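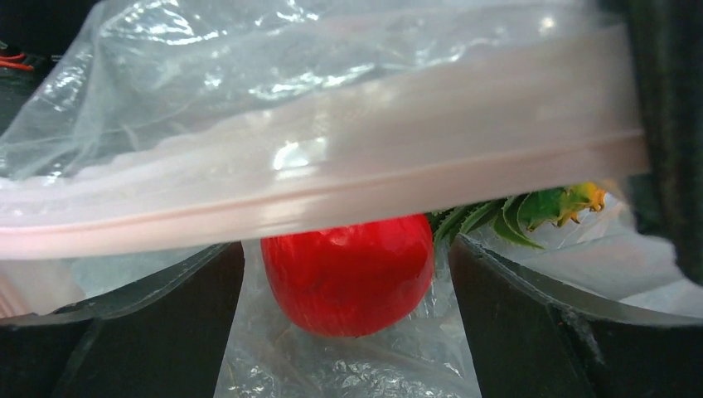 Olto Publishes Storage Guidance for Small Apple Growers

HEBDEN, 8 November 2020 - Olto, a supplier of cold storage services to independent orchards, has released a revised handling and storage guide for growers who keep fruit on site after harvest. The guide replaces the first edition and applies to cold rooms with a capacity of up to 500 crates.

The revision covers room temperature, humidity, air flow, stacking and the sorting of fruit before it goes into storage. It was written by Anikó Lengyel, head of storage practice at Olto, with field data from growers in the Alham valley.

"Most of the losses we recorded started before the door of the cold room was closed," said Lengyel. "Fruit with pressure marks or broken skin was stored with sound fruit, and the damage spread from there. The new sorting section is longer than the old one for that reason."

Field records were collected at 33 orchards over two storage seasons. Each site logged air temperature and relative humidity at 30-minute intervals and checked a fixed set of crates by hand once a week. Sites that sorted fruit twice, at picking and again before stacking, reported lower losses than sites that sorted once.
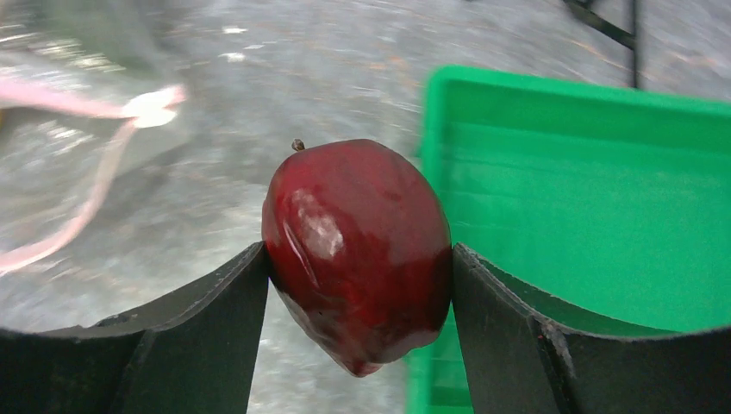

A red apple with a crease down one side and a dented base.

The guide sets out four grades for incoming fruit. Grades 1 and 2 are suitable for long storage. Grade 3 should be sold or used first. Grade 4 covers fruit with splits, soft areas or deep dents, and should be kept out of the cold room. Missing stems are noted on the record sheet but do not change the grade.

A separate chapter deals with retail packs. It advises growers to cool fruit fully before bagging and to check closed bags for moisture on the inner surface - a common problem when packs are moved between rooms.

Sverre Holmgren, who manages the Jesard orchard group, said the record sheets had been cut from three pages to one. "The crew fills them in at the door now. Before, they were done in the office at the end of the shift."

Printed copies will be sent to current Olto customers in December. Other growers can request a copy from the Hebden office at no charge.

Media contact: Alun Lloyd, Olto press office, Hebden
Technical questions: Pranab Navaratnam, storage practice team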